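Ticket: arm speed cap drops out after a teleop handover (Gachanja room setup)
Opened by: Wekesa Kaijage
Component: Jitis safety layer
Status: closed, rule text updated

Wekesa, 9:10 am

Hi all! Opening this one because I ran into something in the room-tidying runs and I don't think I should just keep working around it. Our house rule says both arms stay under the slow cap any time a person could walk into the room, and the only way out of the cap is the key switch at the station. Good rule, I like it. But this morning I took over from autonomous to teleop, gave control back, and the right arm came off the handover faster than it went in. Not scary fast, but I noticed it, and I hit the stop.

Log says the cap was set at boot and then quietly gone at line 3,301. There's no key switch event anywhere near it. I read the file twice (and then made coffee and read it again).

What I tried before writing this:

Power cycled the whole thing. Cap comes back, handover, cap goes away on the right side only. Left arm keeps it.

Swapped the two controllers. The problem moved to the left arm, so it follows the controller and has nothing to do with the arm or the hand.

Went back to the older Jitis config from September. Same thing, which surprised me, I was sure it was the new one.

Mwangi Laizer, 9:42 am

Can you send the parameter dump from right after a handover? Also please don't run autonomous until we know. Teleop only, one person on the stop, the other driving. That's section 2 of the room rules and it applies to open safety tickets too.

Wekesa, 10:25 am

Dump is attached, and yep, teleop only from here. Finlay is on the stop and I'm driving. I turned the commanded speed way down by hand so we're not leaning on the cap at all.

We kept the task the same as this morning so the logs line up: trash off the carpet, nothing on the furniture gets touched. I'd rather compare like with like, and a snack bag is a nice forgiving thing to be grabbing at while you're watching numbers on the other monitor. 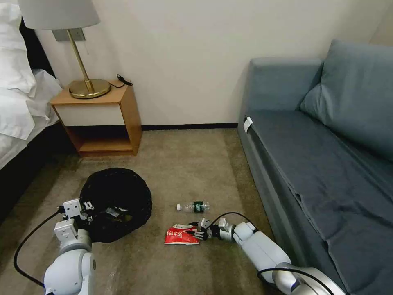

The other thing I want to bring up while I'm here is cables. The rules say to check cable slack before a run, but they don't say what happens if somebody moves a base in between, and I've moved one twice today. I've been redoing the check every time -- it takes a minute, and you just swing each arm through its reach at crawl speed and watch the loops. Could we write that in? Right now it depends on who's driving.

Mwangi Laizer, 11:05 am

Yes to the cable thing, I'll draft it. On the cap: your dump shows a limit of 248 on the good controller and the field completely blank on the other one. Blank is being read as "no limit." I really don't like that. Blank should mean stop.

Wekesa, 11:20 am

Oh wow, okay. So the handover reloads the profile, that controller's profile has a hole in it, and off we go. That would explain the older config doing it too, since the profiles live on the controller. I just filled the field in by hand and did 3 handovers in a row in teleop. Cap held on both sides every time!

Nassoro Kombo set that controller up when it came back from Jurnov, so I asked him. He says it came back with factory defaults and he restored everything from the checklist. The speed field isn't on the checklist. So please don't anybody be mad at Nassoro, he did what the page told him to.

Mwangi Laizer, 2:15 pm

Patch is on the Gachanja station. An empty or unreadable limit now refuses to enable the arm and gives you a plain message saying which field. Wekesa, please try to break it.

Wekesa, 3:30 pm

Tried! Blanked the field on one side, then the other, then both. It wouldn't enable until I put a number back, and the message named the right arm or the left arm correctly. Then I typed a word in there instead of a number and it refused that too. Autonomous is back on as of now, with Finlay staying on the stop until we leave.

New wording for the room rules, tell me if it reads weird:

After any controller swap or repair, read the speed limit back from both controllers and write the values in the run log before enabling.

After moving a base, repeat the cable check at crawl speed.

If an arm behaves differently after a handover, stop and open a ticket. Don't restart and carry on -- I did one restart too many this morning before I wrote this up, so that line is mostly for me.

Mwangi Laizer, 3:48 pm

Reads fine. Added to the page, and the speed field is on the restore checklist. Closing.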